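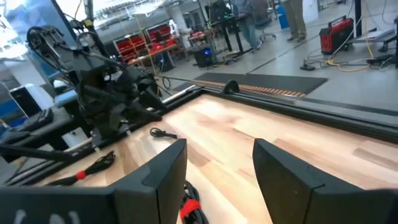
Sullero Wooden Tops: Frequently Asked Questions

Last updated August 18, 2023

Ordering

What sizes do you make?
Standard tops come in three lengths and two depths, all 40 mm thick. We also cut to size. Give us the finished measurements in millimetres and tell us which edge will face the front.

How long does delivery take?
Standard tops leave the Lostisbridge workshop within 17 working days. Cut-to-size tops take longer and we confirm the date by email once the order is paid. Orders placed in January can be slower, as the workshop closes for the first week.

Can I collect my top myself?
Yes. Choose collection at the checkout and wait for the email saying it is ready. Bring a second person and a blanket. We will help you load but we can't tie tops to a roof rack.

Can I order a sample?
Yes, up to two per household. A sample shows the kind of wood and the finish. It is too small to show how much the colour changes across a full top.

Colour and grain

Why are some strips darker than others?
Each top is made from many strips glued side by side, and the strips come from different boards. Some are pale, some are closer to honey. We don't stain them to match.
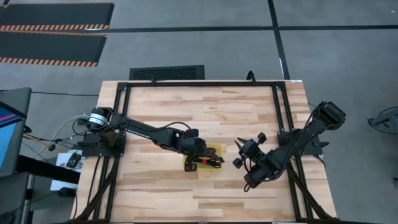
Light butcher-block strips, pale blond next to darker honey.

Will the colour change?
Yes. Pale wood yellows a little in daylight, mostly in the first year. Move lamps and trays now and then during the first few months or you will see their outline.

Can I choose the strips?
No. If you would like a quieter or busier pattern, write it in the order notes and we will do what we can with the stock we have.

Finish and care

Which finish should I pick?
Dirari is our hard wax oil. It suits desks and dining tables. Biwott is a plain oil for kitchens, easier to patch but it needs doing more often. Unfinished tops must be sealed on all sides, underneath included, before they are used.

How often do I need to re-oil?
Dirari: once a year. Biwott: once a month for the first three months, then every three or four months. If a drop of water soaks in and leaves a dark spot, the top is ready for another coat.

How do I clean it?
Wipe with a damp cloth and dry straight away. A little washing-up liquid is fine. Don't use bleach, scouring powder or a steam cleaner.

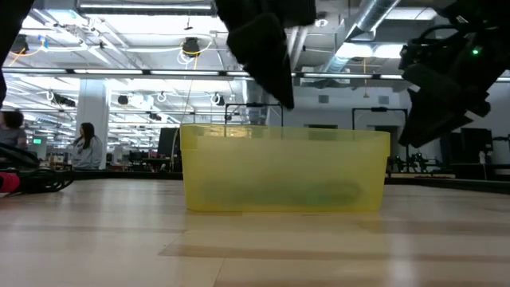

For tea and wine marks, wipe with warm soapy water first. If the mark is still there when the wood has dried, rub lightly along the grain with 200 grit paper and put on a thin coat of the same oil. Ring marks from plant pots often go deeper and may need a second go.

Can I put hot pans on it?
No. Use a trivet. Anything over 100°C will mark the finish and may scorch the wood.

Fitting

How do I fix the top to a frame?
Use screws through slotted holes or the brackets we supply. Wood swells and shrinks across its width, so a top held tight at every corner can split.

My top has arrived slightly bowed. Is it faulty?
Usually not. Lay it flat on battens in the room where it will be used, with air on both sides, for a week. If it is still bowed after that, send us a photo with a straight edge laid across it and your order number.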